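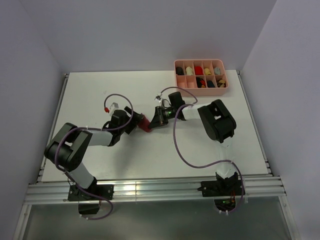
Most arguments about teaching robots by remote control are about how much of it you need. I think we should argue about who does it and how slowly. At Undale we recorded 309 runs of putting rolled cloth into a divided box, and the first 80 were poor. The operators hurried. A short roll like the dark red one, held at one end by the left gripper and met at the other by the right, needs a pause between the two arms, and hurried people skip it. The model then skips it too.

We threw out 40 runs and asked for slower ones. Wutari, the group we share results with, thought that was wasteful. I don't agree. A bad run costs more to keep than to record again.

The other complaint is that operators should work only from the wrist view. It shows the fingertips well and very little else.

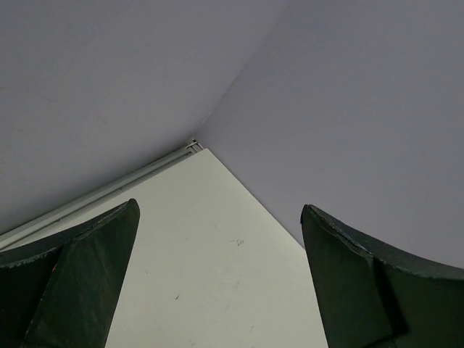
## What I would change

Let people watch the whole table while they learn, then move them to the wrist view after 22 runs or so. Pay them by the hour, never by the run.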